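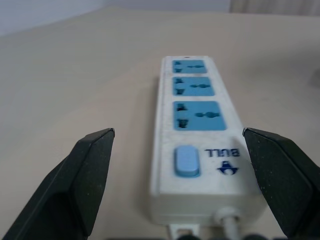
双腕での電源タップのスイッチ操作、押し込み時に本体が逃げる

自宅の作業部屋で双腕ロボットを組んでいます。両腕とも平行グリッパで、指は黒い先細りのものです。やらせたい作業は、卓上に置いた電源タップのロッカースイッチを指先で押してオンにし、その後プラグを手前のソケットに挿す、という二段階です。

現状の構成は次のとおりです。

・制御ソフトはWubshet、軌道生成は付属のプランナーをそのまま使用
・手首カメラと頭部カメラの2系統。位置推定は頭部で粗く、手首で詰める
・グリッパの開閉は位置制御のみ。力覚センサなし
・タップは3口、筐体は白、コードは片端から出る一般的な形
・タップは机に固定していない。通電試験はまだ行わず、プラグは壁に挿していない

症状は二つあります。

一つ目。指先でスイッチを押し下げると、タップが長手方向に滑ります。17回試して、スイッチが切り替わったのは7回でした。残りは本体がずれたか、指先がスイッチの縁に乗っただけで終わっています。

二つ目。手首カメラの姿勢推定が、ときどき180度反転します。ソケットが等間隔に並んでいるので、前後の区別がつきにくいのだと思います。反転すると、スイッチのつもりで反対端を押しに行きます。

両面テープでタップを貼れば一つ目は解決しますが、最終的には任意の向きに置かれたタップを扱いたいので、固定はしない方針です。片腕で押さえて片腕で押す場合の、把持位置と力のかけ方について助言をください。月曜の夜にまた作業時間が取れるので、それまでに方針を決めたいです。

投稿者:skanness_no_heya

Amancay Figueroa

押さえる側と押す側に分けて書きます。

押さえる側は、筐体の側面を上から挟む形で十分です。把持位置はスイッチからソケット一つ分以上離してください。近すぎると手首同士が干渉し、プランナーが大回りの経路を出します。逆にスイッチと反対の端を持つと、押した瞬間に把持点を中心に水平面内で回ります。中央のソケットの横あたりが妥協点です。

挟む前に指の開き幅を確認してください。閉じる動作の中心と筐体の中心がずれていると、片方の指が先に当たってタップを押します。位置制御だけで閉じているなら、この段階で数ミリは動きます。対策は、いったん軽く閉じて開き、手首カメラで推定し直してから本把持に入ることです。
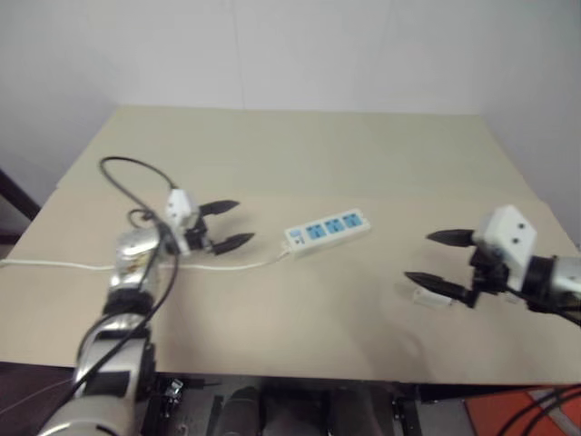

押す側は、指先の接近角度を見直してください。ロッカースイッチは中央を押しても動きません。オン側の端を、面に対して垂直に押す必要があります。机に対して垂直ではなく、傾いた可動部の面に対して垂直です。斜めに入ると水平成分がそのまま本体を滑らせる力になります。症状の説明からすると、滑りの主因はこれだと思います。

指は両方閉じて一本の棒として使うほうが扱いやすいです。開いたまま片方の指だけで押すと、もう片方が筐体の縁やコードの付け根に当たることがあります。

180度反転については、ソケットの並びを特徴量に使うのをやめて、非対称な部分を使ってください。候補はコードの出口、スイッチ、ロゴです。私なら頭部カメラでコードの出ている側を先に判定し、その結果を手首側の推定の初期値に固定します。手首カメラは近づくと片端しか写らなくなるので、前後の判定を任せるべきではありません。

コードの取り回しも確認が必要です。腕の下をコードが通る配置では、下降時に指や手首で踏む可能性があります。コードを線分で近似し、衝突物としてプランナーに登録しておけば避けられます。Wubshetなら環境モデルに円柱を追加するだけです。

dista436

タップの裏にゴム足を貼ればいいのでは。ホームセンターで買えます。うちはそれで滑らなくなりました。ロボットではなく手で使っていますが。

prultar_user

上の方のゴム足案は、質問者の「任意のタップを扱う」という条件から外れます。ただ、机側に滑り止めシートを敷く方法なら条件を満たします。対象物に手を加えず摩擦だけ上げられるからです。天板に厚紙や板紙を敷いている場合、表面の摩擦は小さめになります。シートは全面に敷かず、作業領域だけで足ります。継ぎ目や折り目の上を避けて置くと、高さの誤差も減ります。

押し込みの判定について補足します。力覚センサがなくても、関節モータの電流値が読めるなら接触検知はできます。手順は以下です。

・スイッチ上方まで通常速度で移動
・そこから低速で下降し、電流値の変化を記録
・しきい値を超えたら停止し、その位置を接触高さとする
・接触高さから可動量分だけ追加で下降
・上方へ退避し、手首カメラでスイッチの傾きを確認

しきい値は腕の姿勢で変わるので、毎回、下降開始直後の値を基準にして差分で見てください。絶対値で決めると、腕を伸ばした姿勢で誤検知します。

成否の判定をランプに頼る場合、壁に挿していない現状では使えません。通電前の試験はスイッチの傾きだけで見ることになります。光沢のあるスイッチは照明の映り込みで傾きの推定が乱れるので、照明の位置は固定したほうがいいです。

プラグの挿入は別の質問に分けることを勧めます。挿入は位置誤差の許容が一桁厳しく、同じ構成では通らないと思います。

skanness_no_heya

ありがとうございます。接近角度を確認したところ、机に対して垂直に下ろしていました。面に垂直になるよう目標姿勢を変更し、前後の判定は頭部カメラ側に移します。電流値は読めるので、差分での接触検知も入れます。挿入は別に立てます。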